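**Sim kitchen task: is it worth 30 marks?**

**pepperpot_40**
Has anyone in the module got the pepper task working properly? Pick it up, put it on the plate. Our group has had 6 good runs out of 40 and the handout calls this the warm-up.

**tilde_k**
Are you on the Skemo controller or the old one? The old one shuts the fingers too early.

**pepperpot_40**
Skemo. Same result.

**Marnix**
I'll say it again — a simulated pepper tells you very little about a real one. We'll all tune the friction until it behaves, get our marks and learn nothing about gripping.

**tilde_k**
Disagree. Last year's lot had one real arm between 5 groups and spent November queuing for it. I'd sooner have a fake kitchen that resets.

**Marnix**
Resets, yes. Proves anything, no.

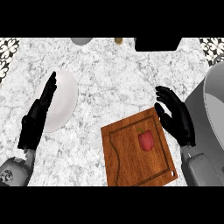

**Edgars Hunt**
*Lab demonstrator*

Start pose from my own copy, for comparison. Right hand by the pepper, left hand over the plate. If yours starts with the right hand much further back, your reach is too long and the wrist drifts. Check that before touching friction. Marnix has a point about friction, though I wouldn't bin the task over it.

**pepperpot_40**
Ours does start further back. Will try tonight, not holding my breath.

**Marnix**
Post all 40 runs if you do, please, failures included.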